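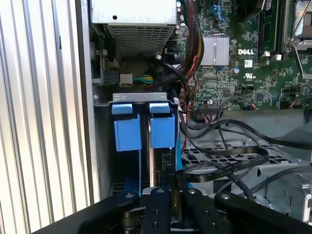 Can a Robot Do It Yet? Questions We Get at the Gunelthorpe Repair Shop

Hello and welcome! Anyone who runs a computer repair and recycling shop gets asked about robots a lot these days, mostly by people dropping off an old desktop and wondering out loud whether a machine could be doing this job (and then, usually, whether one could do their dishes). Cúc Võ put these answers together for the front counter, and we've moved them to the website so you can read them at your leisure. We update the page when something changes enough to matter.

Can a robot take apart a desktop computer?

Parts of one, on a good day. Office desktops are friendlier than most things in a repair shop, as plenty of them were built so that a technician could swap a drive without hunting for a screwdriver. Latches and carriers you can pinch and pull suit a two-fingered gripper pretty well. Cables are where the trouble starts. They flop, they spring back, and they're never lying quite the same way in two computers, even when the two came out of the same office.

Why are you so interested in hard drives?

They hold people's tax returns and baby pictures, so the drive is the first thing we want out of any computer that comes in for recycling. It's also a chore that comes up over and over, with the same small motions every time, and that makes it a sensible place to ask what a machine can handle. If I could hand off one job in the shop tomorrow, it would be this one, and I say that as somebody who rather likes it for the first hour.

What about laptops?

Not for a good while, I'm afraid. Laptops mean tiny screws, glue, clips that snap if you look at them wrong, and ribbon cables as thin as a gum wrapper. We still do all of them by hand, and our hands aren't always happy about it either.

Is a robot faster than a person?

Speed is the question everybody asks first, and I wish they'd ask about recovery instead! A practiced person gets a drive out while chatting about the weather. A robot arm tends to go slowly and carefully, and then something slips and it has to work out where everything went. A person feels the carrier stick and wiggles it without thinking. That wiggle is a surprisingly hard thing to teach.

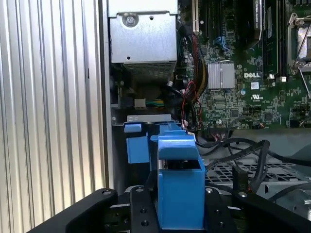

How much practice does a robot need before it can do a chore?

It depends on the chore and on how much variety you expect it to cope with. A motion that repeats in the same spot may need only a little teaching. A job where the parts shift around can take 1000 tries or more, and even then you'd want to check it on a computer it has never met before.

Will a robot be doing my laundry soon?

Moving clothes from a washer to a dryer looks a lot closer to me than folding them neatly and putting them in the right drawers. A fitted sheet defeats most of the people I know, so I try to be patient with the machines. Vacuuming is the chore that has really made it into ordinary homes, and those little floor robots still get stuck under the couch.

Are you going to replace your technicians?

We have no plans to. What I'd like is for them to spend less of the day bent over open cases and more of it on repairs that need some thinking. Somebody would have to prepare the computers, watch the work and sort out the odd ones in any case.

Should I take the drive out myself before I bring my computer in?

You're welcome to, and it's a nice little project if you've never done it. Shut the computer down, unplug it from the wall, and don't force anything that won't budge. If you get partway and lose your nerve, bring the whole thing to us in pieces. We open at 9 and we've seen worse.

My question isn't on the list. Where do I send it?

Ask at the front counter or leave a note for Cúc. She answers everything herself, though in October, when the school computers come in, it can take her a while to get to it.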